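# Visit report: the open day at Bodell

For our automation module we each had to visit a workplace or lab where robots are in use and write up what we learned. I chose the open day at Bodell in November, mostly as it was one bus ride away, and I'm very glad I did. There were 25 of us in the afternoon group, a mixture of students, parents and a few people who had simply seen the poster, and we were shown round in one long loop that ended at the cable bench. I had planned to write mainly about the big packing line, but the cable bench is what I kept thinking about on the way home – so most of this report is about that.

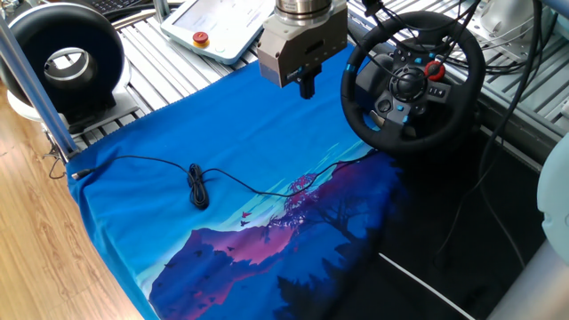
**Carla Sayegh**
*Second-year student, Automation and Control*

The bench belongs to a project called Gretorari, and what they are working on is getting an arm to deal with thin, floppy things such as cables and cloth. I'll admit I expected something grander when I heard the name. A black cable on a bright blue cloth doesn't look like much of a challenge, and the lady next to me said as much, quite loudly! Our guide, Dr Ogundipe, took it in very good spirit and asked her to describe the shape of the cable in one sentence. She had three goes at it and then gave up, laughing, and I think the whole group understood the problem a good deal better after that.

A box has corners and keeps its shape when you pick it up. A cable bends wherever it likes, and the part you are holding tells you very little about what the far end is doing. When it's bunched into loops, as it was on the bench, there is also the question of which strand lies on top. The gripper has two short fingers that point straight down, so it has to come in from above and choose its spot with some care. Dr Ogundipe told us that the cloth makes things harder again, as it can wrinkle or be pinched along with the cable, and a busy print gives the software plenty of dark shapes to puzzle over. 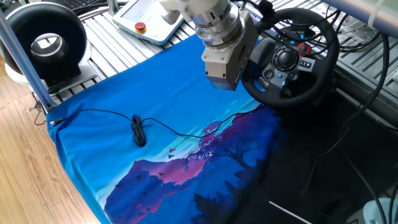 I asked how they keep track of whether they're getting any better, which was one of the questions on our module sheet. Every attempt goes into a log they call Tastier (I did ask about the name, and the answer was a long story involving a biscuit tin). So far they have logged 307 attempts, and 292 of those had been checked by a person by the time of our visit. I had pictured the checking as a small chore at the end of the day, but it sounds like a proper job in itself. Somebody has to decide what counts as a good grasp, and two people don't always agree.

We had 12 minutes for questions, and I used up more than my share of them. I also asked about safety, and Dr Ogundipe pointed out the red emergency stop on the handheld pendant and explained that whoever is running the bench should always know where it is. We have the same rule in our own lab, though I must say we're a bit lazier about it than we ought to be.

For my own project next term I'd like to try something much smaller along these lines, perhaps with a piece of string and the little arm in our teaching lab. I have written to Dr Ogundipe to ask which kind of cord would be the kindest to start with.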